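FOR IMMEDIATE RELEASE

Clestside, 29 November 2020

Okley would like you to stop throwing small things in a big box

Okley, the Clestside supplier of storage goods to repair shops, school stores and other places where little packets go missing, today announces its Small Parts Sorting Guide, a free booklet on the art of putting small packages into blue plastic bins and finding them again later. The booklet has 24 pages. We tried for fewer.
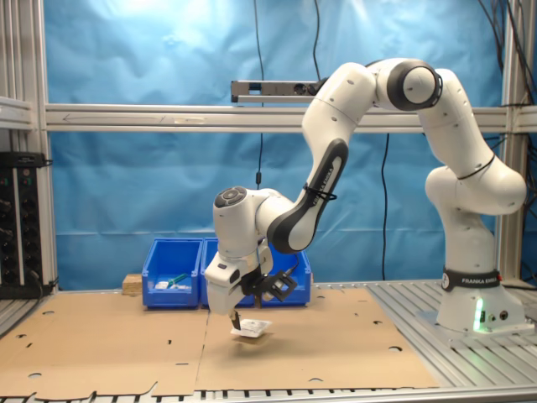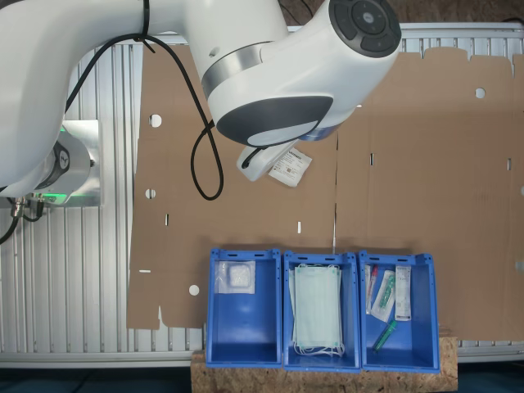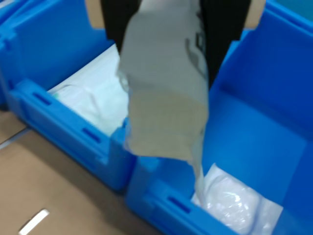 Blue bins, small packages and flat brown cardboard.

The guide grew out of a simple complaint. Customers buy bins from us, take them home or to work, set them on a shelf in a handsome row, and within a month every one of them holds the same mixture of tape, washers, a dead pen and something in a bag with the label facing down. Then they call us and ask whether we sell bins with more willpower. We do not, although we have looked into lids.

"People think sorting is about having enough bins," said Yulan Jiang, who wrote the guide and runs the Okley packing room. "I have met people with 100 bins and no idea where their fuses are. I have also met a man who kept a whole bicycle shop going out of a row of 2. He was unpleasant about it, but he could find his fuses."

The Small Parts Sorting Guide starts with the table, a subject on which the storage trade has been strangely quiet. Jiang recommends covering the work surface with flat cardboard from whatever large carton arrived last. It keeps small packets from sliding into gaps, it can be written on, and when it gets grubby there will be another carton. Holes and slots in the cardboard are acceptable, says the guide, provided you don't put a packet of screws down on one and then blame a coworker.

Next comes the matter of where the bins go. The guide takes a firm line: side by side, touching, with the open tops toward the person doing the work. A bin on the floor is a trash can. A bin on a high shelf is a decoration. A bin behind you is a bin you will fill by throwing, and the guide has a short and rather bitter page on throwing.

The longest chapter deals with packages themselves. Flat ones with a printed label are the easy customers. They stack, they stand on edge, and they tell you what they are. Crumpled bags are another story. A soft bag settles with its printing folded in on itself, so that the one word you need has turned into half a letter and a crease. Jiang's advice is to smooth the bag out on the table, read it, and write the contents on a strip of tape before it goes anywhere near a bin. This takes a few seconds. Her notes on how long it takes to find an unlabeled bag in January, with the heating off and a customer at the counter, were removed at the request of our lawyer.

Other topics covered in the booklet include:

What to do with the one green thing that doesn't belong in any bin
Clear wrap, and why it is never as clear as you hope
Sorting by size, by use, and by how often you get shouted at for not having it
Twisting the neck of a bag versus folding it, a question that has divided our packing room for two winters
When to admit that the bin marked "Misc." is the only one anybody uses

The guide was tried out before printing at Rautiainen, a family hardware store a short drive from our warehouse, where the back counter had reached a stage the owners described as "geological." Staff went through 411 small packages, reading each label and giving each one a bin. They report that the work was dull, that the counter is now visible, and that it is a color none of them would have chosen. A surprising share of the packages turned out to be picture hooks. Rautiainen will be running a sale on picture hooks.

"I was against it," said the store's manager, who asked us to leave it at that.

Okley is also using this occasion to introduce the Fondex label set, a roll of plain paper labels with a space for the name of the part and a smaller space for the date. Early versions had a third space, marked "Notes." It was dropped after the people testing it wrote only remarks about each other. The Fondex labels stick to plastic bins and to most bags. They also stick to cardboard, sleeves and the family dog, and they are easier to remove from the first of these than the last.

Asked whether the company had followed its own guide, Jiang confirmed that the packing room has been sorted from end to end. Asked about the front office, she said she was not responsible for the front office.

Availability

The Small Parts Sorting Guide is free and can be picked up at the Okley counter in Clestside or requested by mail. One copy per household, please, unless your household disagrees about bag necks, in which case take two and keep them in separate rooms. Schools and repair shops may ask for a larger bundle. The Fondex label set goes on sale in January, at the same counter, next to the tape.

A wall chart based on the chapter about flat packages is being prepared. It was meant to go out with this announcement, but the proofs were put in a safe place and we are still looking for it.

About Okley

Okley sells bins, trays, racks, tape and labels to people who have too many small things. The company is based in Clestside and ships to most places with a street address. It does not offer a home visit service, and would be grateful if people stopped sending photos of their garages.

Press contact: Yulan Jiang, Okley, Clestside. Review copies of the guide are available on request. Please say what you would like it filed under.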